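We use cookies to improve your visit. Accept / Manage settings

Bring back the long lunch

My town, Ilter, used to shut at noon. Bank, shoe store, the lot. You went home and you ate. Now the counter at Brarley Foods sells 322 wraps a day and people eat them in the car, engine on, phone propped on the dash.

I did it too. For years. Twenty minutes if I was lucky, and half of that was email.

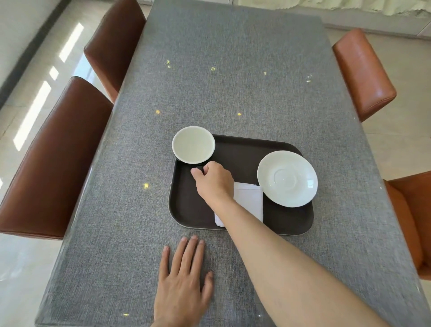
And don't tell me it's about money. Soup is cheap. A sandwich at home is cheaper then a wrap. It's time, and who gets to say what your time is for. My last job gave us 20 minutes, clocked. Somebody upstairs thought that was generous.
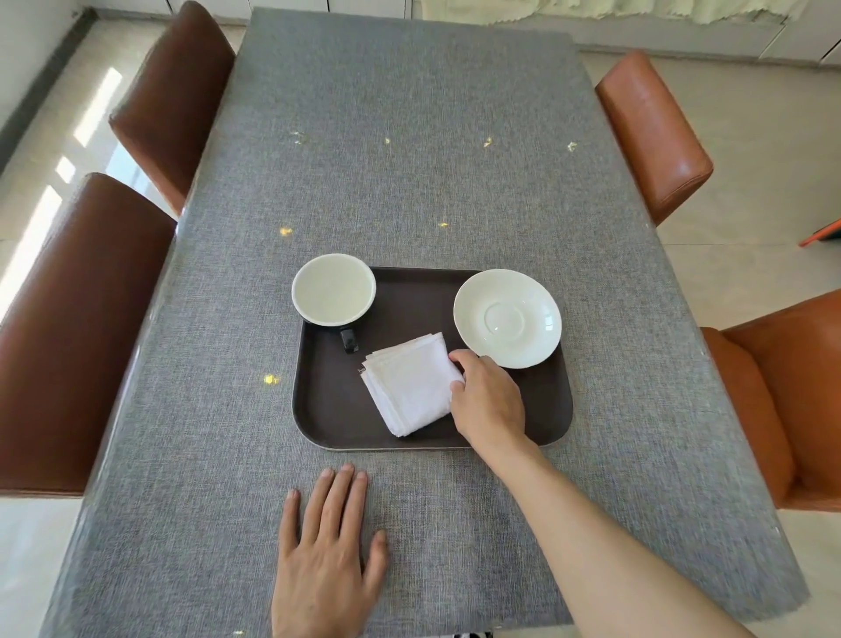
D. Kwak
Opinion columnist

So, an hour. Paid or not, I'd take it. Sit at a real table, put the phone in another room. Talk or don't. My mother worked till she was 70 and never once ate standing up, and she got plenty done.

Will stores lose a few sales? Probaly. They'll live. Try it in October when it's quiet, see who complains.

Related
Nemen Road parking, again
Why I quit the group chat
456 letters about one bus stop

Contact us | Back to top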